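Zimau Community Policing Shopfront - Premises and Equipment Inspection

Monthly walk-through, April

Site: ground floor unit, Cleltov Arcade, Viltine end
Times: started 7:10 am, finished just before the front door opened
Ratings used: OK / FIX / URGENT / N/A
Comments go straight under the item. Anything marked URGENT to be phoned through to the station desk same day, don't wait for the form to be filed.

Part A. Front entry and public counter

A1. Front door closes and latches without help
FIX. Closer is weak again. Door stops a hand width short if the wind's up. Adjusted the screw, better, not right. Job logged with the arcade.

A2. Duress button, counter
OK. Tested with the desk on the line. Light came up their end straight away.

A3. Duress button, interview room
URGENT. Pressed twice, nothing at the desk. Third go it registered. Not good enough. Phoned through 7:25. Room not to be used for one-on-one interviews till it's been looked at. Sign on the door.

A4. Counter screen, no cracks, fixings tight
OK. One fixing cap missing at the left end, cosmetic.

A5. Ramp and handrail
OK. Grip tape lifting at the bottom edge, pressed back down. Will need replacing before winter proper.

A6. Public notices current
FIX. Complaints poster is the old version with the old phone number. Should have been swapped when the new ones came in. New one is in the flat box behind the printer. Crime prevention leaflets fine, Neighbourhood Watch dates fine. Property engraving leaflet down to the last few.

A7. After-hours phone on outside wall
OK. Clear line both ways. Cover scratched, still readable.

Part B. Interview room and waiting area

B1. Chairs sound, no loose legs
FIX. One chair rocks. Pulled out, label on it, please leave the label on it this time.

B2. Nothing in the room that could be thrown or used as a weapon
FIX. Stapler and a heavy tape dispenser left on the shelf. Same comment as last month. Moved to the counter drawer.

B3. Door opens outward and can't be locked from inside
OK.

B4. Recording light shows when recorder is on
OK. Clock on the recorder is out by 3 minutes. Matters for statements. Reset it, check again next walk-through.

B5. Waiting area lighting
OK. One tube flickers for a bit on start up then settles.

B6. Kids' corner clean, no broken toys
OK. Wiped down. Threw out a truck with a snapped axle.

Part C. Secure storage

C1. Found property cupboard locked on arrival
OK.

C2. Key register matches keys on hooks
FIX. Spare for the bike cage not signed back in. Key is there, on the right hook, but no signature. Whoever had it, sign the line please. If it isn't in the register it hasn't been returned as far as an audit goes.

C3. Found property tags legible and sealed
OK mostly. Tag 1472 has smudged ink, number can be read but the place found can't. Copied across from the book onto a fresh tag, old tag kept in the bag with it.

C4. Items past holding period
FIX. Umbrellas, a scooter helmet, a set of reading glasses. Send up to the station with the next run. Don't give them away at the counter, even if someone asks nicely.

C5. Surrendered items bin (knives etc)
OK. Seal intact. Two-person rule sheet signed. Bin getting full, book a pickup.

C6. No firearms or ammunition on site
OK. Reminder that if someone walks in wanting to hand in either, they stay outside with it in the vehicle and the desk sends a car. We don't take it over the counter. Card with the wording is taped by the phone.

Part D. Electrical and fire

D1. Extinguishers in place, gauge in the green
OK. Both. Tags in date.

D2. Exit signs lit
OK.

D3. Rear exit clear
URGENT then fixed on the spot. Cartons of leaflets stacked across the bottom of the door. Shifted to the store. It's the only other way out, there is no "just for the morning" with this one.

D4. Power boards
FIX. Board under the counter has another board plugged into it. Took the second one out, heater now has nowhere to go, heater isn't meant to be under there anyway. Urrutia Electrical to quote on an extra double outlet.

D5. Test tags in date
FIX. Kettle tag expired. Unplugged and put up high. Yes I know.

D6. Smoke alarm test
OK. Loud. Apologies to the bakery.

D7. Evacuation plan on wall
OK. Assembly point still shown as the Viltine Street car park, correct.

Part E. Vehicle (shared community car)

E1. Tyres
OK. Rear left a touch low, topped up.

E2. Lights and indicators
OK.

E3. Hi-vis vests, torch, cones
FIX. 10 cones on the list, 2 in the boot. Rest presumably still in the shed from the school crossing day. Torch OK. Vests OK, need a wash.

E4. First aid kit
OK. Saline in date. Gloves low, restocked from the office box.

E5. Log book
FIX. Odometer reading left blank on the last trip. Fill in the closing number evrey time, even for a run round the corner.

E6. Windscreen
OK. Old chip on passenger side hasn't spread.
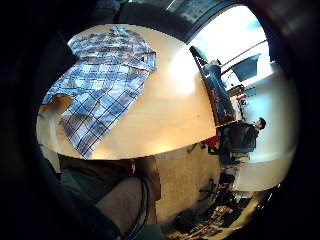

Staff and Visitor Safety

F1. Sign-in sheet used by everybody, including us
FIX. Gaps. If the alarm goes that sheet is the roll call.

F2. Working alone rule followed
OK. No solo shifts on the roster this month. Call-in at open and close has been happening.

F3. Aggressive visitor procedure read and initialled
FIX. Sheet has blanks. It's one page. Step back, give them the door, press the button, don't follow them out. Don't argue about whether a fine is fair, that goes to the station.

F4. Incident book up to date
OK. Entries clear and timed. One has no follow-up written in, have asked for it.

F5. Personal details kept off the counter
FIX. Statement form face up on the counter at 7:10 am, so there overnight. Name and address in plain view through the glass. Locked away, reported as a privacy matter. Clear desk at close means clear desk.

F6. Computer screens lock when unattended
OK. Tested, locks quick enough. Screen nearest the window can be read from outside at an angle, would like a privacy filter on it.

F7. First aid room / kit at counter
OK. Burn gel added. Tweezers gone again.

F8. Sharps container
OK. Under the line.

Part G. Outside

G1. Camera over front door, clean lens, live picture
OK. Cobweb removed. Picture sharp after that.

G2. Camera over rear lane
FIX. Picture there but knocked sideways, showing mostly the neighbours fence. Needs a ladder and someone allowed up a ladder.

G3. Graffiti
OK. Small tag on the bin enclosure, photographed, council told.

G4. Bike rack bolts
OK. Tight.

G5. Lane lighting
FIX. Light nearest the back gate is out. Cleltov Arcade management says it's council, council says arcade. Have put it in writing to both.

Carried over from last month

Door closer - still open, see A1
Stapler etc in interview room - repeat, see B2
Blind cord in waiting area - done, cleat fitted, good
Leaking tap, kitchenette - done
Loose carpet at store room door - not done, taped for now, tape is holding

To do first

Interview room duress button (A3). Room stays shut till retested with the desk and written up here.
Clear desk reminder to all shifts (F5)
Rear exit, check at open and close (D3)
Poster swap (A6), two minute job, whoever reads this first

Next walk-through same form please, not the old one, old one is missing Part E. Spare copies in the tray. If an item is N/A write N/A, dont leave it empty.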